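Ivach Wardrobe Set

Pictures and notes of clothes on hangers, kept by Brigitta Hauser.

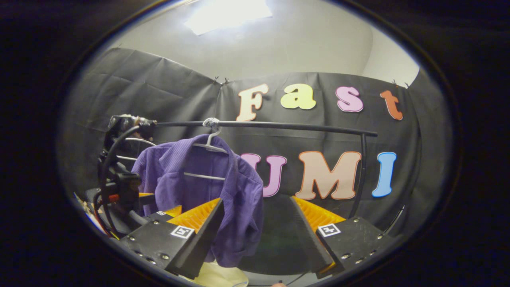

What is inside

The set has 339 pictures in 2 folders, "knits" and "shirts". A purple cardigan on a white plastic hanger, hung on a black rack bar, belongs to the first one. Every picture has one line in the file notes.txt, with the garment, its colour and the kind of hanger.

How to write the notes

Please use the colour words from the list colours.txt. I write "purple" also for violet and lilac, it makes the search easier. If the hanger can not be seen well, write "unclear" and do not guess.

Known problems

Six lines have still the old folder name Tranlow. In the knits folder, cardigan and jumper were sometimes mixed in the notes before July. I correct them when I find them.

Use

Free for school and hobby work. Please mention the name of the set.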